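The Count at Padum

Ferdinand Hauser had the keys to the school at Padum, so he was the one who let the clerks in at six. They carried the tally sheets in a bread crate. The radio said Flarkley had gone to the incumbent, and one of the clerks switched it off.

By nine they had finished Lins, the smaller district. It was 521 for Mrs. Orr's side and 154 for the other. Hauser wrote both numbers on the chalkboard and signed under them.

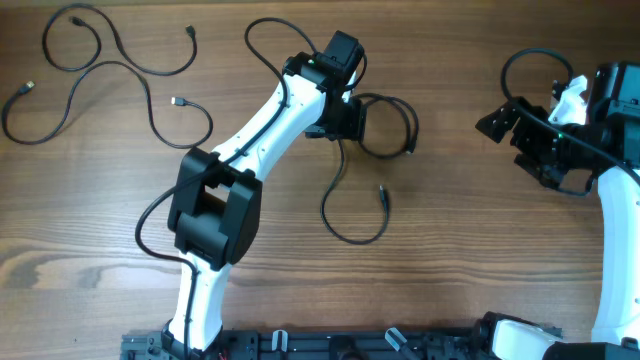

Reading time: 1 min

The man from the Plenum came at ten and kept his coat on. He asked how many ballots were left.

"Some 900," Hauser said.

"And you'll finish tonight?"

"We'll finish when they're counted."

The man looked at the board for a while. He said his cousin had run for the Plenum twice and lost both times, the second time by a single street. Then he asked for coffee. There wasn't any.

At ten past two the last bundle was tied. Mrs. Orr had 632 in Padum and had lost it. Hauser had voted for her himself. He read the figure aloud, and the clerk who had switched off the radio asked him to read it again.

He did. Then he went to find the chalk.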